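Notebook, sideshow ephemera project
November, started 9:40

Back on the Olmedo box. It holds 428 items: handbills, pitch cards, and the little souvenir booklets performers sold from the platform. Yesterday's count was off because two booklets had been slipped inside a third.

The main job was the group billed as "ossified" or "petrified." The Dorent handbill calls its performer a man turned to stone from the neck down. The pitch card for the same act, printed later, only says his joints are fixed. Age is 19 on the handbill and not given on the card. I'd trust the card more, but neither is a medical record and I'm not entering a diagnosis in the catalog.

Item 70 is a problem. It has the same portrait as the Dorent card but the name at the bottom is Plallach. Either he changed names when he changed shows or the printer reused the cut. The border ornament matches, so I lean toward the printer. Left the name field blank and put both in notes.

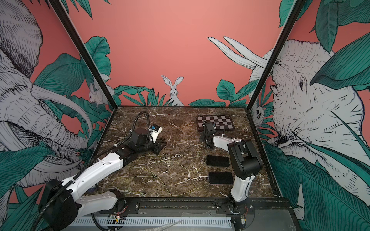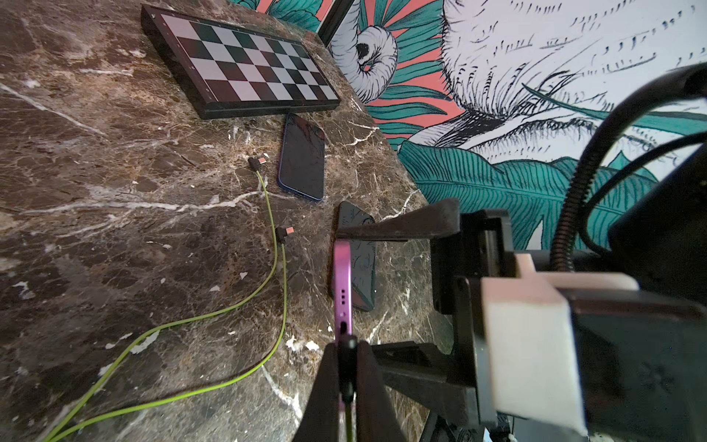
Marble tabletop in both.

Booklets after lunch. The Hadis booklet gives his life story in eight pages, and three of them are lifted from another performer's booklet with the town changed. Same sentence about the fever, same sentence about the kind doctor. Marked the shared passages in pencil on the photocopy (not the original). I'd like to check whether the other "fever" booklets use it too.

Running number is now 1547. Next item starts at 1548, please don't skip ahead for the oversize posters, they get their own series.

To do:
Flatten the two curled handbills before scanning.
Order more sleeves, the small size.
Look for a dated newspaper ad for the Plallach tour. Without one the card stays undated.
Ask whether "billed as" can go in the title field or has to stay in the description.

Stopped 4:15. Box is back on the lower shelf, booklets on top.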